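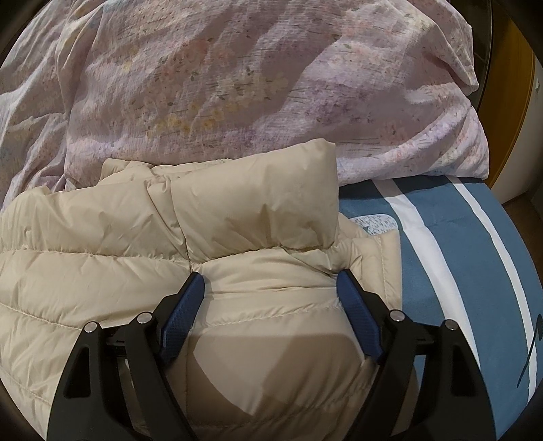

4.2 Padded and quilted garments

Figure 3. The Ovent hand-held gripper closed on a fold of a quilted down jacket, just below the collar.

Of all the items in our trial, padded jackets were the ones we most looked forward to. A shirt or a tea towel gives two fingers very little to argue with, but a stuffed baffle squashes, slides and springs back, and the outer shell is often glossy as well. The Ovent kit, sold by Hulis as a hand-held tool with matching fingers for a robot arm, handled this group far better than we had expected, and we were delighted with it!

Each person taking part recorded 84 grasps on bedding and clothing in an ordinary bedroom, with no special lighting. We asked them to take hold of jackets near the collar (Figure 3), where the two pads can pinch a thick fold between them. The cross-hatched surface of the pads seems to matter a great deal on nylon. With the smooth pads from the older Jistance kit, which we fitted for comparison, the same fold slipped out on 6 times as many attempts.

Setting up was pleasantly quick. Funmilayo Oyelaran, who had never used the tool before, had it ready in 271 seconds with only the printed guide — a better time than either of the authors managed. The fingers move freely on their pivots and the grip feels light in the hand, even late in a long session.

We do have two complaints. The rail between the fingers picks up fluff from duvets and needs a wipe every 500 grasps, a point the guide leaves out. The arms also cast a hard shadow over the cloth when the light is strong, and the Afolabi labelling software sometimes took the edge of that shadow for a seam. We return to this problem in Section 5.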